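Home Programs Reports Contact
Search this site Go
3 min read

Progress report to the Trasden Fund, 2026-05-06

We're four months into the household supplies project at Minami House, and I'm so pleased with where we've got to! The sorting room is open 4 mornings a week, the shelves are up, and 435 bundles have gone out to families (our target for the year is 1000, so we're in good shape). Neelam Khurana redrew the intake sheet and it now fits on one page — a huge relief at the front desk.

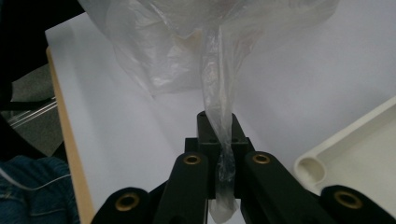

Packing has changed the most this spring. We moved it onto white tabletops, and Ayane Nakajima tried three ways of closing the bags before settling on one the whole group likes. Thin, see-through plastic gets its neck twisted into a tight rope, with a tail left below for the tie. Bedding goes in first, towels on top.

Spending is on plan. The one late item is the second delivery of shelving from Standberg, and Uthai Jitpraphai is chasing it. Next up is a Saturday session for new packers, and we'd love to have someone from the Fund come and pack a few bags with us!

Akihiko Kaneko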